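The Stevik Screener Drive: What I Carry, What It Costs, How to Order

Hi, I'm Mahlet Belay, and I make and sell one product for independent filmmakers, out of one room, with a lot of coffee. 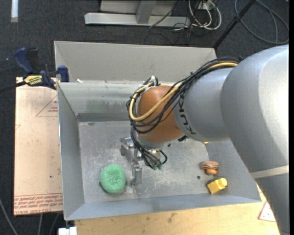
What it is

The Stevik is a small, tough, preloaded drive for sending your finished film to buyers, sales agents and festival programmers. You send me your master, I make the playback versions, load them up with your trailer and your paperwork, print your title on the shell and mail the thing wherever you want it to go. It plugs into a laptop or a TV and plays. No login, no password that expired the night before, no spinning wheel at minute 40.

I started making these after my own first feature went to market. We had a nice little family drama, a sales company that believed in it (bless them), and a streaming link that three buyers told us they never got to open because the hotel wifi was so bad. I went home and started messing with drives on my kitchen table. The first ones were ugly! They worked, though, and a friend asked for a few for her documentary, and then her producer wanted some, and now this is most of what I do.

What comes on it

Every drive has the same basic layout, because buyers are tired people with a lot of movies to get through and I want them to find yours fast.

The feature, in two versions: a big one for a good screen and a smaller one for an older laptop
Your trailer, plus a short promo reel if you have one
Poster art and stills in a folder marked clearly for press
A one-page sheet with running time, cast, languages, rating and who to call about rights
Subtitles, either burned in or as separate files (tell me which, and please tell me early)

I can also put your name or the buyer's company name across the picture as a watermark. If you want each copy marked for a different person, that's fine, I do it all the time, I just need the list of names spelled exactly the way you want to see them.

Sizes and prices

There are 2 sizes. The regular Stevik is $19 a drive and holds one feature plus all the extras above. It's what nearly everybody orders, and if you're not sure, get this one.

The Stevik Long is for people with a series, or a catalog of titles, or a director who can't choose between cuts (I say this with love, I was that director). It's $198 for a pack, and the pack includes a printed sleeve for each drive with your artwork on the front. Write to me if you need to know whether your shows will fit, and give me the total running time and I'll work it out for you.

Setup is included in both. I used to charge for it separately and it made my invoices look like a phone bill, so I quit doing that.

What I need from you

A finished, color-corrected master. Please don't send me the cut with the temp music still in it! I will load whatever you send, and I've had more than one producer call me in a panic over a song they never cleared.

Sound can be stereo or surround. If you send surround I'll make a stereo version too, so nobody ends up watching on a laptop with all the dialogue missing.

If there's a slate or a countdown at the head of the file, let me know whether to trim it. Most people want it gone.

How long it takes

A week is normal from the day I have all your files. In the run-up to the fall markets it gets slower, and I'll tell you so when you write. May is busy too. If you're in a real hurry, put RUSH in the subject line and tell me the actual date the drives have to be in somebody's hand, including which city, and I'll give you a straight yes or no that same day.

I don't take deposits for rush jobs until I've seen the master. That rule comes from experience.

A few words from people who've used it

Sosina Workneh took her comedy Fornlow to market with a stack of regular Steviks in her bag. She wrote me afterward:

"I gave one to a buyer at breakfast and she emailed me about the ending that night. She watched the WHOLE thing. I'd been sending her links since spring."

The Benmoussa team (that's the wrestling documentary, if you caught it on the festival circuit) ordered the Long so they could put the feature and the cut-down TV version side by side. They had me redo the sleeve art twice, and they were right both times, it looks great now.

And the folks behind Rusomell, the road movie, mailed me a picture of their drive still playing after it went through the wash in somebody's jeans. I want to be clear that I don't promise this. Please don't wash them.

Things people ask me

Can a buyer copy the film? A determined person can copy nearly anything. The watermark is there so you'd know whose copy it was. If that worries you, go with the individual names.

Can I update the film after the drives are made? Yes, mail them back and I'll reload them. You pay the postage and I do the reload free one time.

Will it play on every TV? It'll play on most of the ones made in the last several years. Very old sets can be picky, and hotel TVs sometimes have the port blocked off, so I always tell people to have a laptop handy.

Do you make theatrical files? No. I know people who do and I'm happy to pass along a name.

Do I still need an online screener? Probably, yes. Lots of buyers like a link and you should give them what they like. I think of the drive as the thing you hand over when you're standing right in front of someone and they say "sure, I'll take a look."

Do you watch the movies? I check the beginning, the end and a bunch of spots in the middle for sound and picture trouble. I've been known to stay for the rest. I've now loaded some 436 titles, and I've cried at more of them than I'd like to admit, including a dance picture where I was only supposed to be looking at the subtitles.

How to order

Use the order form linked at the top of the page, or just email me with the title, running time, number of drives and the date you need them. I answer in the mornings, usually before 10, and again in the evening once the kids are down.

I ship anywhere in the US and to most other countries. For overseas orders, add a phone number for whoever is receiving the package. The courier will ask for it, and I'd like to have it before they do.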